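Ticket: Intermittent stall at low speed, Pronthorpe 2 hatchback
Opened by: Custódio Leitão
Status: Closed
Category: Engine / fuel delivery

Problem as reported

Car stalls when coming to a stop, mostly in traffic, engine fully warm. Restarts right away. Happens maybe every other drive. No warning light most of the time, although the check engine light came on once and went out again by the next morning. Idle feels normal when parked. Full throttle is fine and there is no loss of power on the highway.

The car is a manual with the factory turbo engine. Everything is stock except the air filter, which is a Teixeira drop-in panel. Fuel is whatever the station near work sells, always premium.

Already tried before opening the ticket: new battery, cleaned the ground strap, one bottle of injector cleaner. No change from any of them.

Reply from Turer support

Please read stored and pending codes and post them here before replacing any parts. Also tell us whether the stall happens with the air conditioning off. Do not clear the codes yet.

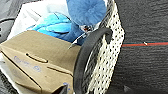 Update from Custódio

Read the codes with a Flitimeck reader. One stored code for idle speed lower than expected, nothing pending. Drove for 30 minutes with the air conditioning off and it stalled twice, both times when I pushed the clutch in to roll up to a light. With the air conditioning on it stalled once on the way back. So it does not seem to matter.

I watched the live data on the second drive. Engine speed drops below 500 when the clutch goes in, then either catches itself or dies. Coolant temperature looked steady. Short term fuel trim swings more than I would expect, but I don't have a good set of numbers to compare against.

Reply from Turer support

That pattern points to air getting in after the sensor, a sticking throttle plate, or a purge valve that is not closing. Please do these in order:

Check the air filter housing. Make sure the lid is clipped all the way around and the panel is seated flat.

Check the hose from the housing to the turbo inlet for splits, mainly on the underside.

With the engine off and cold, remove the intake duct and look at the throttle plate for black buildup.

Unplug the purge valve hose at the valve with the engine idling. There should be no suction on the canister side port when the valve is off.

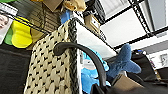
Update from Custódio

Filter lid was clipped. Panel was flat. Hose has no splits that I can find, and I had it off the car to flex it.

Throttle plate had a ring of buildup on the lower edge. Cleaned it with throttle cleaner and a soft cloth. I did not push the plate open by hand — the manual says not to on this engine. Idle relearn done afterward, ignition on, wait, off, wait, start.

Purge valve does have suction when it should be closed. Not a lot, but enough to hold a piece of paper on the port.

Reply from Turer support

The valve is leaking. Replace it and fit a new clamp on the hose. Clear the code after the new part is in, then repeat the idle relearn. Drive at least 100 miles with several warm stops before you call it fixed.

Update from Custódio, October 4, 2026

New valve is in. The job took less time than getting the engine cover back on. Code cleared, relearn done, and I have driven over 100 miles since. No stalls. Idle drops a little with the clutch in and comes straight back. Fuel trim is much calmer too.

One question left. Should I go back to the stock air filter? 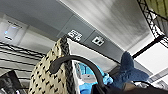 Two square signs on the beam, ceiling light at far left.

Reply from Turer support

No need, as long as the panel seals. Check it again in December and look for dust on the clean side of the housing. If the stall comes back, reopen this ticket with fresh codes and do not start a new one.

Closed as resolved. Part replaced: purge valve.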